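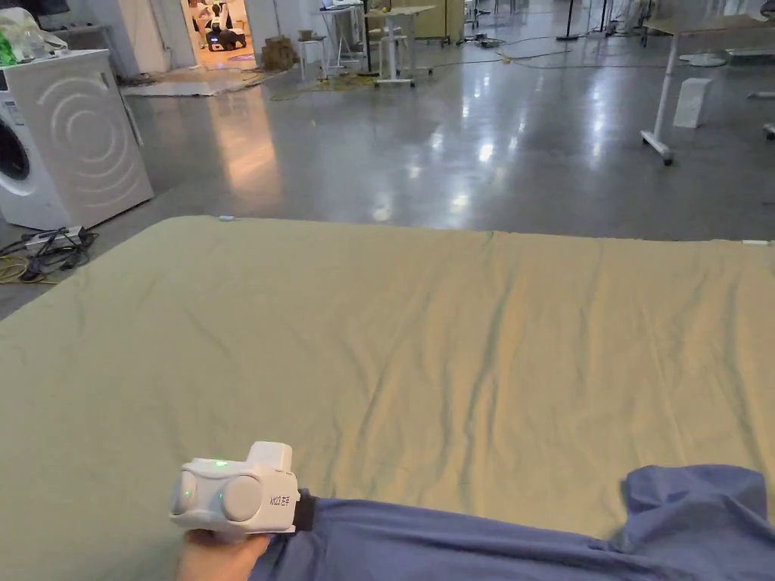
Wullov Open Floor is a record of the demonstrations given in June at the Grelulmont hall, where Enasport showed visitors how household handling data is collected with hand-held grippers. It holds the recordings made during the open day, the operator notes, and the question sheets filled in by visitors. The domestic area was set up on the polished concrete, with a washing machine close to a low surface spread with a sage-green cloth. Operators worked with a white gripper unit held in one hand, secured by a black strap at the wrist and showing a green indicator light on top. The unit carries the printed mark XI23. Operator notes refer to units by their printed mark, so the mark should be kept when the notes are split or merged.

Maintainer: Nisha Malhotra
Floor lead and second reviewer: Ramesh Bhardwaj
Release name: Wullov Open Floor
Status: complete, no further recordings planned

Contents

The release contains 2,863 clips in 240 sessions. A session is one operator working at one station without handing over the tool. A clip is one attempt at one task, from the hand's first move toward the item to release or abandonment. Failed attempts are kept and labeled. Clips in which a visitor asked to be left out were deleted before release and are not part of the count.

Folder layout:

clips - video from the head camera and from the gripper camera, one folder per session
pose - tool position and finger opening, one table per clip
notes - operator notes, plain text
questions - visitor question sheets, typed up, names removed
splits - session lists for training and testing

Head and gripper video are stored separately and share a clip number. They start at slightly different times. Use the offset column in the session table to line them up. Do not line them up by file length, as the gripper camera keeps recording after the head camera stops.

How the day ran

Doors opened at 10:00 and the last group left at 16:30. Visitors came through in groups and stopped first at the domestic area, then at the bench area. At each stop the operator gave a short explanation, ran a set of attempts, and took questions. Visitors were allowed to try the gripper at the domestic area only. Those sessions are marked "guest" in the session table and should be treated as a separate population. Guest operators close the fingers earlier and hold the tool at a steeper angle than staff, and their clips are longer.

The bench area was run by two staff members from Dubey, who supplied the sorting trays. Its clips use small rigid parts and have little in common with the cloth work. Most users will want one or the other.

Cloth tasks

Four cloth tasks were shown:

1. Lift. Pinch one corner or edge of a garment and raise it clear of the surface underneath.
2. Drag. Move a garment across a covered surface without lifting it fully.
3. Flatten. Reduce visible wrinkles in a sheet or cloth by pulling at the edge.
4. Fold. Bring one edge of a garment over another and release.

The two black fingers are curved, with textured pads on the inner faces. Pad wear differs from tool to tool and was not measured. On lift clips, the usual approach is to take a forward corner of the garment between the pads. With a garment lying on a fitted sheet there is a risk of pinching both layers, and clips where the sheet came up too are labeled "double".
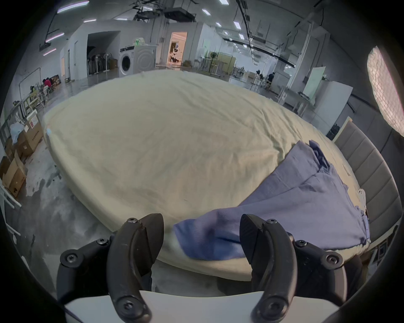
Labels

Each clip has a task name, an outcome, and an operator type. Outcome is one of "done", "partial", "double", "dropped" or "stopped". Labels were assigned from the gripper video first and checked against the head video. Where the two reviewers disagreed, the clip was watched again by both and the later decision was kept. The first decision is still in the label table under "label_first".

"Stopped" covers any attempt ended by the operator, including attempts ended to answer a question. It should not be read as a failure. In guest sessions it is the most common label after "done".

Splits

The test list has 26 sessions, all by staff. The validation list has 50 sessions, mixed staff and guest. Everything else is in the training list. Splits are by session, so clips from one session never appear in two lists. The same garments do appear across lists, and results on the test list say little about unseen garments.

Known problems

Overhead lights reflect off the floor as long glare streaks in some head video. Automatic exposure was left on, and brightness shifts when the operator looks from the cloth to the floor.

The background was not cleared. Cables, boxes, furniture and people can appear behind the work surface. Faces have been blurred in the released video, but the blur is applied per frame and flickers at distance.

Pose tables for some guest sessions have short gaps where the tool was lowered out of tracking range. Gaps are left blank. An earlier internal copy filled them by interpolation, and anyone still holding that copy should replace it.

Audio was removed from all clips. The question sheets are therefore the only record of what visitors asked. The most frequent questions concerned battery life, the weight of the tool, and whether the same fingers are fitted to a robot arm. Answers given on the day were not written down.

Use and contact

The release may be used for research and teaching. Redistribution of the video needs written permission from Enasport. The pose tables and labels may be shared freely with this file attached.

Report label errors to Nisha Malhotra with the session and clip number. Questions about station setup go to Ramesh Bhardwaj.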